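Pollgate Table Clearing Study
Second progress report to the funder
Prepared by Yusri Goh, project lead, with Tirta Wuisan, data and evaluation
4th November

Purpose of this report

The grant asks one question: can a machine clear and wipe a shared dining table in a working food court, to a standard the cleaning supervisor would accept, without a person stepping in? This report covers the second reporting period. It sets out what was done, what the results support, and what we are asking the funder to approve for the remainder of the grant.

The short answer at this stage is no for the whole task and yes for parts of it. Trays, cups and bottles are close to a usable level. Small loose waste is well short of it. Liquids and open food are not ready to be tried with customers present.

Work completed

Collection of human demonstrations was finished on schedule. Staff trained by Tirta Wuisan used hand-held grippers to clear tables in the way a cleaner would, and the recordings were used to train the policy that now runs on the arm. The set contains 711 demonstrations that passed review. A demonstration was rejected if the gripper lost tracking, if an item was picked up by hand, or if the operator skipped an item that should have been removed.

The arm itself was installed in the test room at Zunell. The test room holds two dining tables, a tray return rack and a waste station with separate openings for liquid, food and dry waste. Table height and chair spacing match the seating at Pollgate. Lighting does not match yet. The replacement fixtures were ordered late and are now due after the end of this period.

Evaluation used 102 table layouts. Each layout was set up from a written plan, cleared once by the arm, and reset. Tirta Wuisan scored every run from video against the checklist agreed with Sombatkul, the cleaning contractor. Yusri Goh scored a portion of the same runs separately, and disagreements were settled by going back to the checklist wording. Most of the disagreements concerned whether a smear counted as residue.

What a table contains

The first report treated table clearing as a sequence of four item types: tray, cup, bottle and napkin. That list was too short. The demonstrations show that the large items take up very few of the grasps on a typical table, and that the time goes to packets, slips, wrappers and scraps that lie flat against the surface. The large items also hide or pin down small ones, so the order of removal matters more than we had planned for.

A second difficulty is deciding what is waste. A bottle with liquid left in it may belong to someone who has gone to collect food. A leaflet may be litter or may have been put out by the food court. The human cleaners we spoke to rely on whether a bag is on the chair, whether the seat is pulled out, and how recently they last passed the table. The policy has none of this history and works only from what is in front of it.

The wide view from the gripper takes in the near table along with a good deal of the hall. At the table level a layout can combine a lined tray, a paper cup, a capped bottle on a coaster, a leaflet partly behind the bottle, an open wrapper with food in it, and a spread of sachets and paper slips. Other diners may be seated only a table or two away.

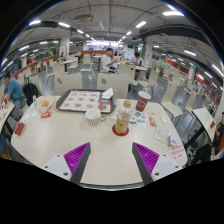

Results by item group

Trays. The arm now takes hold of the tray rim, lifts, and carries the tray to the return rack with the liner in place. Failures occurred mainly when the tray lay close to a far corner of the table and the arm had to reach across other items. In these runs the wrist came low enough to push standing cups. A change to the approach height has been made but has not been scored.

Cups and bottles. Upright paper cups are handled well when empty. With liquid in the cup, grip force becomes the limit: a soft cup deforms and the level rises at the lip. The current controller does not estimate how full a cup is. Capped bottles are the most dependable item in the set, and the arm will place them in the correct opening if the cap is on. It cannot yet check whether the cap has been tightened.

Napkins and crumpled paper. Results are acceptable. A crumpled napkin gives the fingers something to close on. A napkin that has been flattened, or that has soaked through and stuck, behaves like the next group.

Flat items. Sachets, leaflets, receipts and clear packets remain the main obstacle. The fingers are compliant and their tips bend before they get under an edge. The human operators deal with this by sliding the item to the table edge and pinching it there, and the policy has learned the slide. It often fails to finish the pinch, and the item goes to the floor. Under the agreed checklist an item on the floor is a failed run.

Clear packaging adds a detection problem. Transparent film over a pale wood-grain surface gives little contrast, and the policy passed over such items in layouts where it removed everything near them.

Open food. The arm can lift a wrapper with food in it if two edges are free. It tends to tip the contents. We have stopped scoring this group until a scoop attachment is available, and the affected layouts are reported separately.

Wiping. A wipe pass was added late in the period. Coverage of the central area is good. The rounded corners and the edge band are missed, and crumbs are moved to the edge without being collected.

Overall result

Success is counted only when every item is gone, nothing is on the floor and no spill has occurred. Under that rule the arm completed 2 of the 102 layouts without help. Both were simple layouts with a tray, a cup and one napkin.

We recognize that this number will be read first. It reflects a strict rule that the funder and Sombatkul both asked for, and we do not propose to relax it. A table with one sachet left on it still needs a person to walk to it, and the labor saving on that table is close to nothing. We do propose to report a second measure beside it, the share of tables on which the arm removes all large items safely. A cleaner following behind with a cloth and a hand bin could then cover more tables per round. Sombatkul has said it would consider this arrangement, subject to a trial.

Target for the next period

The target for the second measure is 80 percent of layouts, scored under the same conditions. No target is proposed for full clearing until the flat-item work has produced a result.

Safety and work near customers

No run has taken place with members of the public inside the arm's reach, and none is planned under the present grant. Chairs are a greater concern than tables. They are moved constantly, left at angles, and used for bags, with straps hanging into the aisle. The base needs a clear path, and the path seen on one pass can be blocked by the next. The mobile base supplied by Flirkon stops correctly for legs and chair frames in the test room. It has not been tested against thin straps or metal chair legs under glare.

Any trial at Pollgate would be held outside opening hours, with the tables dressed from written layouts.

Problems and delays

The late lighting order has been mentioned. Results from the test room should be read as somewhat better than a food court would give, as reflections from overhead fixtures are weaker there.

One set of finger pads wore through and was replaced. The worn pads had been in use for part of the scored runs on flat items. Those runs have been kept in the totals, with a note in the data log.

Cleaning of the fingers themselves was not in the original plan. Sauce and sugar build up in the ribbing, and a soiled gripper marks the next surface it touches. A rinse step will be needed before any trial, and the time it takes will count against the arm in the comparison with a human cleaner.

Work planned

Finger tips: a thin, stiff edge will be fitted and compared with the present tips on flat items only.

Order of removal: the policy will be retrained with small items first where a large item is not blocking them. The demonstrations already contain both orders, and no new collection is needed.

Fill estimation: wrist force readings taken during the first part of a lift will be used to judge how full a cup is before it is moved.

Wipe pass: the path will be extended over the corners and edge, with a catch tray held below the table edge.

Evaluation will be repeated on the same 102 layouts in February, followed by an after-hours session at Pollgate if the large-item target is met.

Decisions requested

Approval to report the large-item measure alongside full clearing.

Approval to move the unspent travel budget to finger tip fabrication and the scoop attachment. The total grant is unchanged.

Confirmation that the after-hours session may go ahead without a further report, on written notice from Yusri Goh that the target has been met and that Sombatkul has agreed the cleaning arrangements.

The scoring sheets, the checklist and the log of rejected demonstrations are held by Tirta Wuisan and can be supplied on request.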